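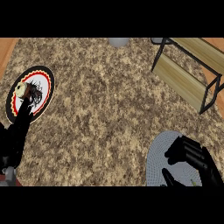 Can you pick a gripper by testing it in simulation alone? Only for a first cut, and only if whoever runs the test publishes the friction and contact settings along with the scores.

Vusar, a small automation outfit in Celtham, has put out results from a simulated comparison of two finger designs, one sold by Yoo and one by Plarura. The company says the Plarura fingers came out ahead on thin, flat tableware, the kind of object that gives parallel grippers the most trouble. It calls the margin "decisive."

That word is doing a lot of work. Vusar ran 29 attempts with each design. Plarura got 12 lifts, Yoo got 10. A gap of two lifts on that many tries could easily flip on a second run, and there was no second run. The October write-up gives no spread and no breakdown by approach angle – the first thing a buyer would want to see.

The tasks were set in a furnished room, with plates and round mats down at floor level on a speckled rug. Reaching for the rim of a plate from the side is a fair test of finger shape. It is also where simulators tend to be weakest. A real rug gives a little under the fingertips, and a real plate slides or tips depending on its glaze and weight. Vusar's settings for all of that take up one line, which says defaults were used.

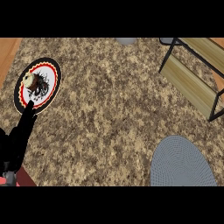
Sang-wook Kwon was blunter, saying that default contact settings can make a bad fingertip look good and a good one look useless, and that he would not order either set of fingers on these numbers. He wanted the same runs repeated with friction turned down, then a day on a real bench with real plates.

Vusar says hardware trials are planned but gives no start date. The controller was the same for both designs, according to the company, though it was first tuned on the Plarura fingers. The write-up mentions this in a footnote and does not say whether the tuning was redone for Yoo's.

The scene files have not been released. Vusar says it is looking into it.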